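Home Kitchen Laundry Water Yard Search Log in

Print this page | E-mail this page

Hard water film on cups and on a white table

kettle_street
Posted 24 July 2021

We moved to Gellden last December from a place with soft water, and I did not know what hard water was until we had been here a month. The shower head clogged first. Then the kettle started dropping flakes. Now it is the cups and the table, and those are the two I want help with.

The cups are the worst part. Anything clear or light colored comes out of the dishwasher with a dull film on it. It wipes off with a dry towel when the cup is still warm, but if I leave it overnight it has to be scrubbed. Cups with flat sides and edges, like the pale green one in my first picture, are harder to do than plain round ones, and the film seems to collect in the corners where the sides meet.
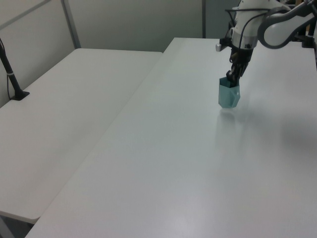 What I have tried

Rinse aid, set to the highest number. It helped for a week or so and then I could not see a difference. I changed detergent from a powder to the Jelau tablets, which cost more and did the same job. I ran the dishwasher empty with a cup of white vinegar on the top rack. The inside of the machine looked better afterward and the next load of cups had film on it as before.

The table is a separate thing, or maybe the same thing. It is white and we eat at it every day. I wipe it down after meals with a wet cloth and dish soap, and when it dries there are faint streaks that show when the sun comes in low. If I wipe again with plain water I get different streaks. I have not used vinegar on the table because I was told it can hurt some finishes.

The water report that came with the utility bill says 157 parts per million. I do not know if that is a lot. A man from Hiebert Water came and quoted us $933 for a softener, installed, which is more than I want to spend to fix cups. We rent, so I would also have to ask the landlord. Is there something cheaper that works?

Filed under: Kitchen, Water

porchswing_west

157 is hard but it is not terrible. Plenty of people live with more than that. I would not buy a softener for a rented house.

First find out if it really is mineral film. Take one cup and soak it in white vinegar for ten minutes, then rinse it and dry it with a towel. If it comes out clear, it is minerals and you can fix it. If the cup is still cloudy, it is etching, which is wear on the surface itself, and nothing will take that off. Etching comes from very hot cycles and too much detergent. Glass can etch and some plastics will go cloudy too, so test one of each kind you own.

If it is minerals, do these in order and give each one a few loads before you go on to the next:

Check whether your dishwasher has a salt compartment. Some have one in the floor of the machine under a screw cap, and people own the machine for years without opening it. If you have one, fill it with dishwasher salt, not table salt. Set the hardness number in the menu to match your water. The manual has a chart.

Add citric acid powder to the wash. A teaspoon in the bottom of the machine, not in the detergent cup. It is sold with canning supplies and costs very little.

Turn off heated dry and open the door when the cycle ends. The film is what stays behind when the drops dry, so the less water that dries on the cup the less film you get. I pull the top rack out and go over the cups with a towel. It takes a couple of minutes.

Do not put vinegar in the rinse aid compartment. It is hard on the rubber parts, and I had to replace a seal after doing that for a year.

For the kettle, boil half water and half vinegar, let it sit, pour it out and boil plain water once before you make tea.

msl_37

Agree with the above on the cups. I only have something to say about the table.

Your streaks are probably mostly soap. Dish soap is made to be rinsed off with a lot of water, and a wet cloth does not do that. It moves the soap around and leaves a thin layer, and each wipe adds to it. Hard water makes it worse because soap and minerals stick together. White tables show it when the light is low, as you said, and hardly at all when the light is even.
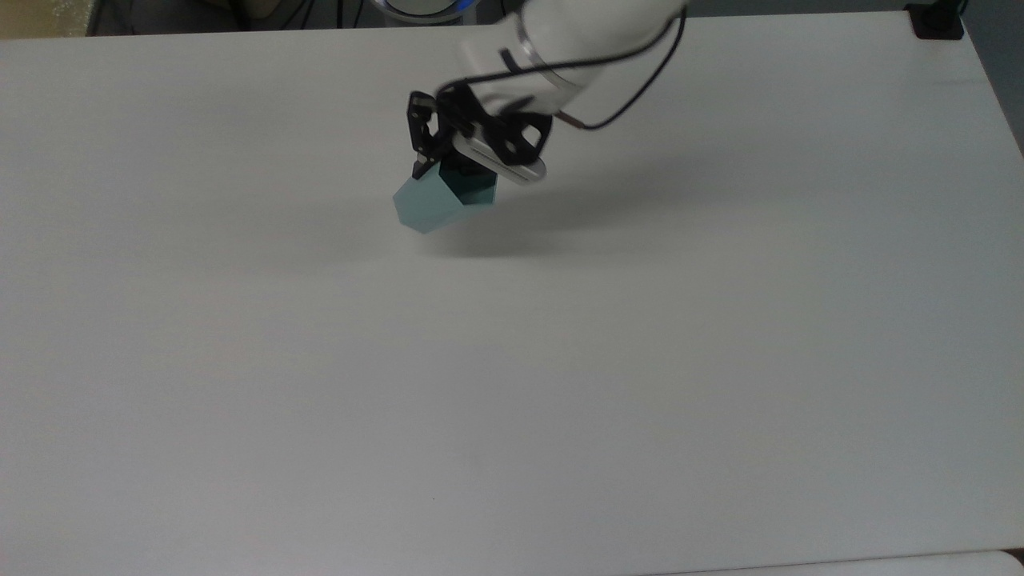

White tabletop in even light

What works at our house is two cloths. One is damp, with a very small amount of soap in the bucket, and is wrung out until it does not drip. The other is dry. Wipe a section with the damp one and go right behind it with the dry one. Don't do the whole table and then come back, as half of it will have dried by then. Microfiber is best for the dry one. Wash it without fabric softener or it will leave its own streaks.

To get the old layer off, use distilled water from the grocery store, a gallon is plenty, and a clean cloth. No soap. You may have to go over it twice. If the cloth comes up slippery you are taking off soap and should keep going.

You were right to leave vinegar off until you know what the top is. It is bad for marble and other stone with lime in it, and it can dull some painted or oiled finishes. On most hard plastic-type tops a weak mix is okay, but try it on the underside first. We have a white Sornar table and the care sheet that came with it said no acids and no scouring powder, so look for a sheet if you still have yours. Skip the melamine sponges too. They are a fine abrasive and will leave a shiny patch on a dull finish or a dull patch on a shiny one.

gellden_resident

same water here. we just use a pitcher filter for the kettle and towel dry everything. the filter does not help with dishes obviously. I would call a second company before paying Hiebert, their quote for us went down when I said I was going to think about it. also ask the landlord, ours paid half

Print this page | E-mail this page

Back to Water Next topic Previous topic Top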